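Call for participants: Clovus student manipulation project
Posted in March by Pieter De Graaf
Reading time: 2 min

Clovus, the student robotics project at Cesitz, is taking on teleoperators and one data lead for the spring term. Work covers two-arm tabletop tasks with small food pieces and light household items. Each operator is expected to record 300 accepted episodes. The term target for the team is 900.

Sessions run 2 hours in the Tummont lab. Operators reset the table between episodes, log failed grasps and tag each recording by task. The data lead maintains the task list and rejects episodes with dropped frames.
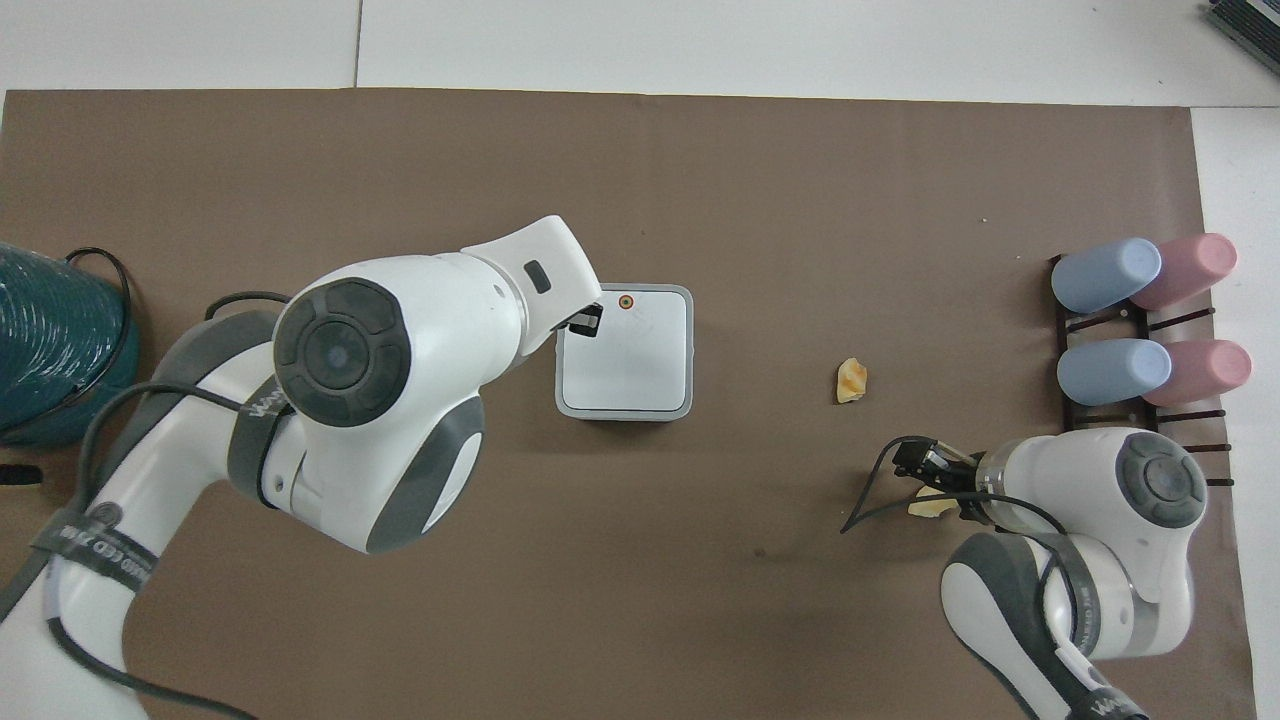
Both arms at the mat during a food-piece task. The right gripper is holding one piece.

Requirements: enrollment in any degree program, steady hands, and completion of the lab safety module before the first session. Python is required for the data lead only. Prior work with robot arms is useful but is not scored.

Operators who complete their quota receive a stipend of 600, paid at the end of term. Course credit may be taken instead. Stipend and credit cannot be combined.

To apply, send a one-page resume and your available hours to Pieter De Graaf, Khaemba Building, front desk.

Contact | © Clovus | Back to top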